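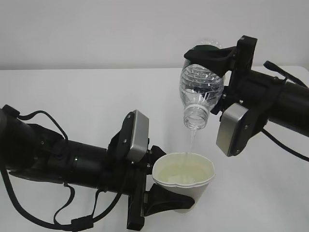 Tabletop

A tabletop is the flat upper part of a table, on which things are placed or work is done. It may be fixed permanently to the frame or legs, or made as a separate part that can be lifted off, turned over or replaced. In the furniture trade the word is also used for tops sold without a base.

Construction

The oldest tops were made of boards laid side by side and held together by cross pieces underneath. Solid wood swells and shrinks across the grain as the air grows damp or dry, and a wide top that is held too tightly can split or warp. Makers deal with this by using slotted screw holes, wooden buttons or metal clips that let the top move a little over the frame. A breadboard end, a narrow board fitted across the grain at each end, keeps the top flat while allowing the same movement.

Particleboard and fiberboard became common in the twentieth century. Both are made from wood chips or fibers pressed with glue, and they change size less than solid boards do. They are normally covered with veneer, paint or a plastic surface. The edges need covering too, as the core takes in water easily. Stone, glass and metal tops are also made - stone mostly for kitchens and cafes, metal for food preparation and workshops.

Shape and size

Rectangular tops are the most common and the easiest to cut from sheet material. Round tops seat people at an even distance from the center but are harder to place against a wall. Oval and boat-shaped tops are used mainly for dining and meetings. Drop-leaf and extending tables have tops in several parts, joined by hinges or carried on sliding rails.

Height is set by the base together with the thickness of the top. A thick top on a standard frame leaves less room for the knees, and some makers bevel the underside of the edge to make up for this.

Finishes

Oil and wax soak into or sit lightly on the wood and can be renewed at home, but they give limited protection against heat and spills. Varnish and lacquer form a harder film. Plastic surfaces resist most stains, though deep scratches in them are difficult to repair. Light colors show ink and coffee marks, while dark glossy ones show dust and fingerprints.

Regional production

The town of Doltirwood was known for plain maple tops sold to schools and boarding houses. Its largest workshop, Varela, employed 186 people at its height and shipped tops flat, with the legs packed separately. The trade later moved to Corkedari, where sheet material was cheaper to obtain. A museum there keeps 45 tops from both towns, including 13 with their original finish.

See also

Countertop
Trestle table
Veneer
Workbench

This page was last edited on February 3, 2023.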